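# Carholm Open Day: Soft Furnishings Set

Recordings from the November open day at Carholm, where we let the public watch people tidy a sofa with hand-held grippers for most of an afternoon. More of them stayed than we deserved.

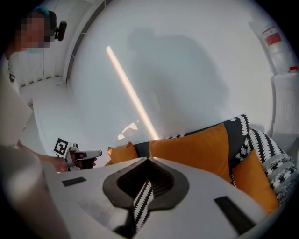

The set holds 937 episodes. Each one covers a single small job: straighten a cushion, pull a throw back over the seat, pick up a cushion by whatever part of it will cooperate. Cushions are fat, slippery and have no handle, so the operators grabbed a lot of corners. Expect to see the same corner grabbed again.

## How it was run

Afshin Shokri planned the jobs and ran the first session. Florin Văduva took over after lunch and changed the order of the jobs, for reasons he has promised to write down. Until he does, treat the morning and afternoon as two separate batches.

Visitors were allowed to call out requests. "Make it look nice" was the most popular and is labeled `tidy_free`. It has no agreed end state - we argued about this until the lights went off.

## Layout

- `episodes/` - one folder per episode
- `labels.csv` - job name, batch, outcome
- `notes.txt` - Florin's notes, currently empty

## Known problems

- Audio is removed. Visitors talked through everything, including the safety talk.
- 3 episodes have no outcome label. The operator had stopped to answer a question about vacuum cleaners and did not come back to the job.
- `throw_fold` and `throw_drape` were mixed up in the morning batch. We fixed the ones we found.

## Use

Fine for research and teaching. Please don't report a score on `tidy_free` without saying who judged it.

Related items

Clumura Kitchen Drawers
Feltivow Towel Folding, v2
Sastry Open Day Notes
Carholm Visitor Questions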